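Wemora Fold-Flat Closet Organizer: Five Months of Stuffing Things Into It

Filed under: Small Space Living / Wardrobe / Reviews
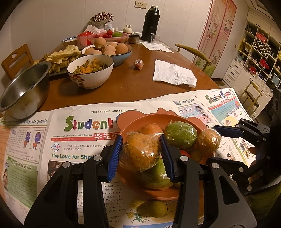 Fruit in the bear-eared plate, newspaper underneath.

I bought the Wemora in January, during that hopeful week when a person believes a hanging fabric tower will make her someone who owns matching socks. It has 18 pockets, two hooks and an instruction sheet drawn by somebody who has only heard of closets. We live in 490 square feet, and the one closet has to hold the clothes, the coats, the vacuum and a suitcase full of other suitcases. Something had to give. So far it has mostly been the closet rod.

Setup took an evening. The panels arrive flat and you slide a stiff board into each shelf, which is easy for the bottom ones and then less and less so as you work up. The last board went in with my knee. Once it's hanging it looks good, I'll give it that. The gray is a nice gray. The seams are straight and the hooks are real metal, and my old Skeveck had hooks that bent under a stack of T-shirts and a light cardigan.

The big pockets are the reason to buy it. Sweaters go in folded in thirds and stay folded, even when you yank out the one at the bottom (it is always the one at the bottom). Jeans fit if you roll them. I've had 5 pairs in one pocket with only a slight bulge, and I don't need 5 pairs of jeans, so the organizer has taught me something there too.

The small side pockets are another matter. According to the packaging they are for "accessories," and I suppose they'd be fine for a person whose accessories are all one rolled belt. Scarves climb out. Tights go in and get lost until spring. I now keep spare buttons in one, along with a key I'm afraid to throw away.

A word on sway. Hang this thing on a rod with nothing on either side of it and it turns slowly, like a hotel guest looking for the elevator. Squeeze coats up against it and it behaves. There's a strap at the bottom that is supposed to hook to the wall, but no hook comes in the box and the one I bought was too fat for the loop. I tied it with a shoelace. It works and it looks like I tied it with a shoelace.

I did look at the Ostermann before buying. It's wood, it stands on its own feet, and it would have needed the corner where we keep the door. My sister-in-law has the Wavier, the one with the zip front, and she loves it, but she also irons pillowcases. I found the zipper slow. If I have to unzip something to put a shirt away, that shirt is going to live on a chair.

After five months the top shelf has a sag in the middle and the left seam is a little fuzzy where it rubs the door frame. Nothing has torn. I washed one of the boards' fabric sleeves by hand after a lotion incident and it dried without shrinking - the board went back in, knee again.

Would I buy it a second time? For sweaters and jeans, yes. For the small stuff, get a drawer or own fewer tights. I'm told there's a taller version now, and our ceiling and I are both ignoring it.

Posted 30/08/2017

We use cookies to remember your preferences and see which pages get read. By continuing to browse this site you agree to our cookie policy. OK / Learn more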